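Dralix Opens Preorders for the Tronstead 44, a Desktop Monitor That Admits It Is Large

Dralix today opened preorders for the Tronstead 44, a curved 44-inch monitor for people who have already explained to their families why the last one wasn't big enough. The display costs $1000 and ships in September. Customers who order before it ships will receive a $256 credit toward anything else in the Dralix store, including a second monitor arm, should the first one lose heart.

The Tronstead 44 replaces two ordinary screens with one unreasonable one. Its stand tilts, swivels and rises, and the whole thing can be turned upright for anyone who reads very long spreadsheets or would like to frighten a coworker.

"We asked customers what they wanted and they said bigger," said Chanida Khunthong, head of displays at Dralix. "We asked what they wanted after that and they said a bigger desk. We don't make desks. We did make the stand smaller, so there is now room for a keyboard and, depending on your habits, a sandwich."

Setup takes four screws and one cable. The cable is in the box. The screws are also in the box, in a bag marked "screws," after a spring pilot run in which the bag was marked "accessories" and a fair number of people threw it out.
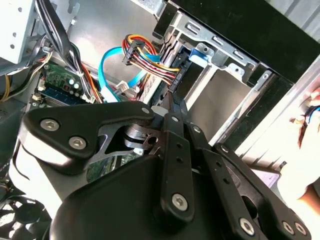 Owners of older desktop computers should check their graphics card before ordering. The Tronstead 44 will run on most cards sold in recent years, though not all of them will be happy about it. A free checking tool on the Dralix website gives a yes, a no, or a "probably," and the company has promised that the third answer will appear less often after the next update.

Dralix is also bringing back its trade-in offer. Any working monitor of 28 inches or more earns a further discount, with the amount shown at checkout. Monitors that work only when struck on the left side do not qualify. Support staff have asked that this be stated in writing.

Preorders are open now through the Dralix online store and at Kaufmann, the company's retail partner. Kaufmann stores will have the display on show from September, on a table that has been reinforced.

"It's a lot of screen," said Wian Pillay, who runs the computer department at Kaufmann. "I put our stock system on it and I could see every mistake I made last year at once. I'd still buy one."

The price includes delivery to the front door. Delivery up the stairs can be added at checkout and is strongly suggested by everyone who has carried one.

About Dralix

Dralix makes monitors, docks and the Drurnine line of desk speakers, which are also larger than they need to be.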